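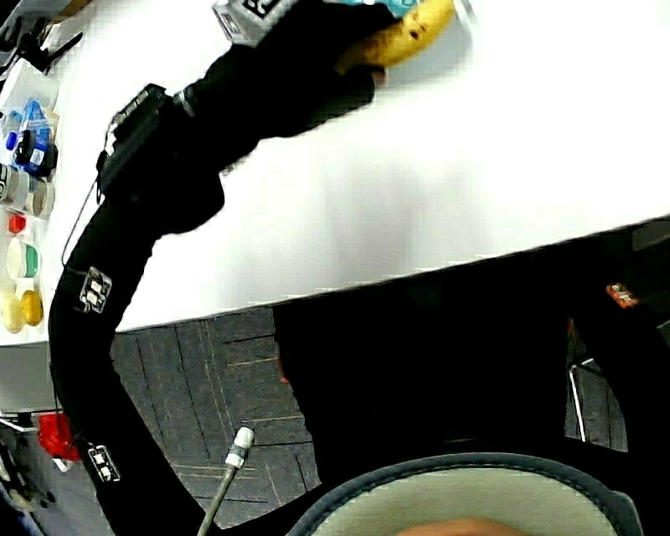 Bananas with brown dots – eat now or wait?

Posted in Kitchen Talk, 7/22/18

plirine44
I want to ask about bananas. The one I have today is yellow with small brown speckles, and the tip is darker. For me it is the best moment to eat it. My husband says it is already old and wants it for cake. Who is right? I buy 6 every week and we have the same discussion each time.

Baldur Þrastardóttir
You are right. Small speckles mean sweet. I would not put such a banana in a cake, it is still too firm. For cake I wait until the peel is almost all brown.

flestano
I don't agree. With the first speckle I stop eating them. The taste becomes too strong and the smell stays in my lunch bag. Yellow with a little green on the neck, this is a banana.

plirine44
Green on the neck! Then my mouth feels dry for an hour. But thank you for answering.

oldpan_300
Depends what you do with it. For oatmeal I like speckles, for slicing in a salad I take them like flestano. Where do you keep them? If they lie next to apples they go brown much faster.

plirine44
They are in a bowl with apples, yes. I did not know this is a problem.

Baldur Þrastardóttir
Move the apples first. Also you can put ripe bananas in the fridge. The peel turns dark and ugly but inside it stays good for 3 days more, at least in my fridge.

flestano
Please not the fridge. I tried it last December and the inside was gray near the ends.

Baldur Þrastardóttir
Maybe they were not ripe when you put them in? It matters. Mine were always ripe before.

flestano
Possible. They were quite green, I admit.

plirine44
OK, the apples are now on the other shelf. The speckled one I will eat after lunch, and my husband can wait for his cake.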